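Second evening with the packaging insert job. I promised to write how it goes, so I continue here in small pieces.

Ritberg sends the parts in big cartons, 80 in each, and every one comes in its own thin bag. My whole corridor in Florkau is full of bags now.

The white glossy ones are beautiful but they show everything. One fingerprint and you see it from the door. I wear cotton gloves since yesterday and I keep a soft cloth on my shoulder like a waiter.

Also the ceiling lamp makes long stripes on them, so to look for scratches I must turn my head left and right all the time. My neck does not like it. 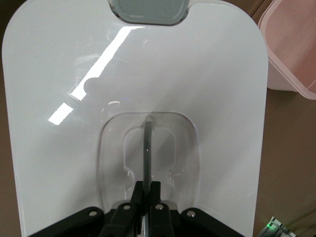
The clear recess is the part where I lose the most time. Dust goes in the corners and a cloth is too thick for it. A small dry brush works better - I bought mine at Obi, in the paint section.

Please do not use the glass spray. I tried it on one piece and it left a cloudy place that I could not polish away. Warm water and a drop of washing-up liquid is enough.

Somebody asked how many there are. The whole order is 4,000 and until tonight 3,140 are checked, most of them before I joined. So the end is near, I hope.

After this comes the Dronness order, and those are matt. I am looking forward to matt very much.

Now tea, and tomorrow I start with the carton that has the wet corner.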